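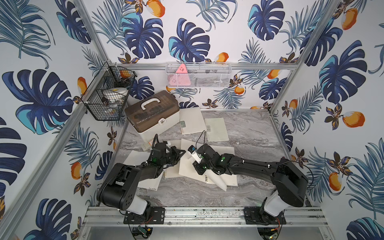 Desk and Notebook Check — Comments by Item

Used at the Nurko study rooms, second floor. One sheet per room. Mark each item OK, FIX or N/A and write a comment wherever the mark is FIX. Last revised in October.

1. Work surface
Mark: OK
Gray marble pattern, white and charcoal veining. Small ink dots are hard to see against the darker veins, so run a hand lamp across it from the side before signing. Plain water and a soft cloth only. The Flollar spray left a haze in the other room and we stopped using it.

2. Wall panels
Mark: OK
Leaf print on all three sides, navy and turquoise with the orange fruit. Check the seams at the corner posts and along the bottom. Press any lifted edge flat with your palm and note which wall. If it lifts again by the next check, mark FIX and it goes on the Grímsdóttir work order with the paint jobs.

3. Rails and posts
Mark: OK
Try each one by hand. Nothing should shift. Wipe out the slots in the front rail, where eraser crumbs collect. A dry brush is better than a cloth for this.

4. Storage on the back rail
Mark: FIX
One mount turns when pushed from below. Tightened by hand for now. Needs the proper key, which is in the Enotine drawer downstairs. Please bring it back after.

5. Pens and caps
Mark: OK
Test every pen on scrap, never on a notebook page. Caps go on until they click. A pen that skips after 2 tries is thrown out. Do not put it back "for later" — we had a full cup of those by the end of the summer.

6. Loose papers
Mark: FIX
Papers were left in with the notebooks again at the last two checks. Sort before the notebooks are opened. Blank sheets go to scrap. Anything with writing on it goes in the tray with the room number on top, and it stays there until someone claims it.

7. Notebook covers
Mark: OK
Look for bent corners, stains and labels coming up. The "CAMP" labels on the cream covers are blue and the edges will curl if a notebook is shelved in a tight row. Smooth them down with a thumbnail. Do not add tape over a label, as it yellows and then both have to come off.

8. Spiral bindings
Mark: OK
Run a finger along the full length of the wire. It should feel even. A crushed loop can be opened with the small pliers, but if two loops next to each other are crushed, retire the notebook. Check that the end of the wire is tucked in. A loose end catches sleeves and scratches the covers beside it.

9. Pages
Mark: OK, see comment
Open the notebook flat on the surface and turn through it a few leaves at a time, lifting from the outer edge.

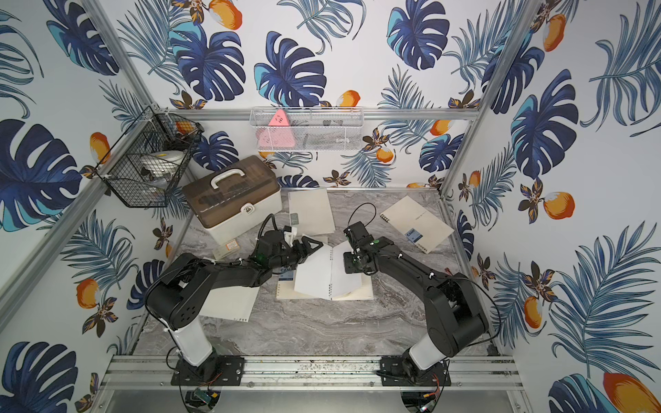
Watch the holes along the spiral while you do this. Torn holes show up when the page is up off the stack and are easy to miss when it is lying down. One or two torn holes on a page is fine. If a page hangs by its last few, take it out and pull the paper bits from the wire.

10. Stock count
Mark: N/A
Done from the shelf list, not from this sheet. For reference, a full order is 1,000 sheets of scrap and 12 notebooks per room. The last order came up short on notebooks and the balance is still due.

11. Putting away
Mark: OK
Close each notebook before stacking and alternate the spiral side, left then right, so the pile sits level. Keep stacks low enough to lift with one hand. Nothing gets stored leaning on the wall panels.

Open items to carry forward: 4 and 6. Item 2 can come off the watch list if the seams are still flat next time. File the signed sheet in the blue folder by 5 p.m.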